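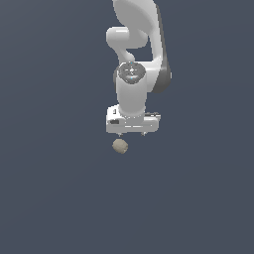 Figure 1. Simulated arm above the target object, gripper open, plain background.

Posted in: Student Projects / Robotics Software

Final report, Cilex grasp planner
7/29/26

Our task was to write the planning node for Plenora, the simulator used in the lab course. The node takes an object position from the perception module and returns a pre-grasp pose and a straight approach path.

The first version, in February, sampled 200 candidate poses per object and kept the one with the lowest joint cost. It was slow, and many poses put the wrist close to its limits. We cut the samples to 40 and added a check on wrist angle before the cost step - this made the planner faster and the paths shorter.

We ran 1,720 trials on small, lumpy objects. Most failures came from the position estimate, which drifted when the gripper housing hid part of the object from the overhead view. Averaging the last 15 estimates helped, but the planner still has no way to reject a bad one.

The code is in the Gajewski repository, under planner/approach. Collision checking against a table is not done yet.

Get new project reports by email. Subscribe to our newsletter.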